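Call for participants: help write the good-practice guide for hand-held gripper work at home

We use cookies to remember your settings. Accept all | Manage choices

Pimar is looking for people in and near Lomville to join a working group on home demonstrations, and we'd love to hear from you! You don't need an engineering background. If you can set a table and you like arguing over how a rule should be worded, you'll fit right in.

The group will test and rewrite our draft handbook, which has 77 rules for people who record everyday chores with hand-held grippers so that robots can learn from them. Some of the rules are great. Some were plainly written at a desk by people who hadn't picked up a spoon all day, and those are the ones we want you to go after.
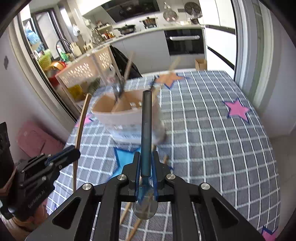 Each participant works through the handbook in an ordinary kitchen or dining room, doing short tasks with spoons, chopsticks, bowls and caddies. You'll try a rule as written, mark it up, and try your own version. We're especially keen on the sections about grip height on long handles, clearing the floor around the table, resting your wrists, and what to do when something gets dropped (our draft says four different things about that, sorry).

Sessions run from 9:30 a.m. until noon, starting in February. We have room for 200 participants across Lomville and Clostmont, and each one is paid $215 for the full set of sessions. Marikar will handle scheduling and travel.
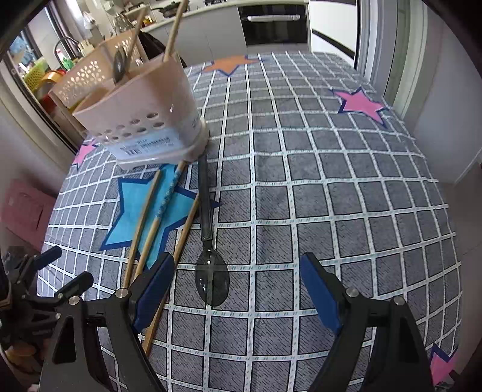

Do I need to have used a gripper before?
First-timers are welcome, and your first session begins with a practice half hour that doesn't count toward anything.

You should be 18 or older, comfortable standing for a good part of the morning, and willing to write short notes in plain English. Left-handed people, please apply! The draft barely mentions you.

To apply, send us a few lines about yourself and one household rule you think is badly written. Any household rule will do.

Sign up for the Pimar newsletter. Unsubscribe at any time.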